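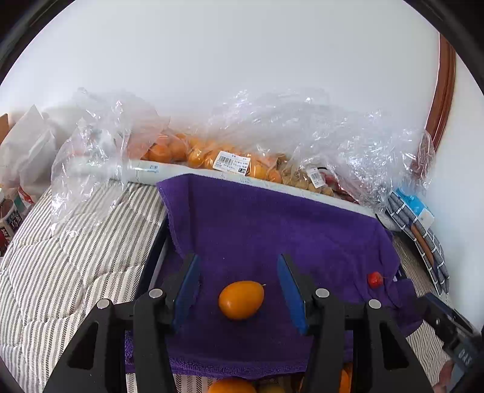

Le fruit orange sur la serviette violette, avec un petit fruit rouge à côté ; derrière, ceux qui sont encore dans leur sachet étiqueté.

Dernière mise à jour : February 16, 2020

Chère Femke Brouwer,

Voici donc des nouvelles de Malla, avec un peu de retard et beaucoup de choses à raconter, comme toujours ! Je sais que la fondation Gruneck aime les rapports courts, et je vais faire de mon mieux, mais l'atelier a bien avancé depuis septembre et il m'en coûterait de tout résumer en dix lignes.

L'atelier fruits est maintenant installé dans la pièce du fond, celle qui donne sur la cour. On y prépare les petits sachets mélangés destinés aux goûters du quartier : on sort les fruits de l'emballage du magasin, on les pose sur une serviette éponge pour qu'ils ne roulent pas jusque par terre (nous avons appris cela à nos dépens, les tomates cerises vont très loin), on les regarde de près, on les trie, puis on les remet en sachets. La serviette est une idée des participants. J'avais prévu des plateaux, ils sont restés dans le placard, et je ne crois pas qu'ils en sortiront de sitôt.

Pour le tri, nous regardons surtout la peau et l'attache de la tige. Un fruit bien lisse et brillant part dans les sachets, un fruit fendu ou mou va à la compote. Les petits fruits rouges sont toujours mis à part, parce qu'ils s'écrasent dès qu'on les mélange trop tôt avec le reste. Nous gardons aussi les étiquettes de prix jusqu'à la fin de la séance, pour les coller dans le cahier des achats. Ce cahier est devenu un vrai objet de fierté, avec ses pages un peu gondolées et ses écritures toutes différentes, et je vous le montrerai volontiers à votre prochaine visite.

Côté dépenses, nous en sommes à 2211 euros, fruits, sachets et linge compris. Nos achats se font toujours chez Garkden, qui nous accorde une remise de 20 % et nous prévient gentiment quand il y a des surplus. Le groupe compte 20 inscrits, et deux d'entre eux viennent maintenant une heure plus tôt pour préparer la table, sans qu'on le leur ait demandé. C'est le genre de détail qui n'entre dans aucune case du formulaire – je le glisse ici, vous me pardonnerez.

Tout n'est pas réglé, bien sûr. Le rangement à la fin reste un moment confus, les rouleaux et les cartons traînent, et les serviettes repartent trop souvent dans le mauvais bac. Le lien avec l'atelier Pop, qui devait dessiner nos étiquettes, a pris du retard aussi. Nous avons reçu de premiers croquis, très gais, mais encore trop grands pour nos sachets.

Pour la suite, nous aimerions acheter quelques serviettes de plus et une balance de cuisine, et ouvrir une deuxième séance si le budget le permet. Je vous envoie le détail des comptes à part, avec la copie des tickets. Et si vous passez par chez nous, venez plutôt en début d'après-midi, quand le tri commence, il y a toujours une chaise pour vous et quelque chose à goûter.

Avec toute notre amitié,
L'équipe de Malla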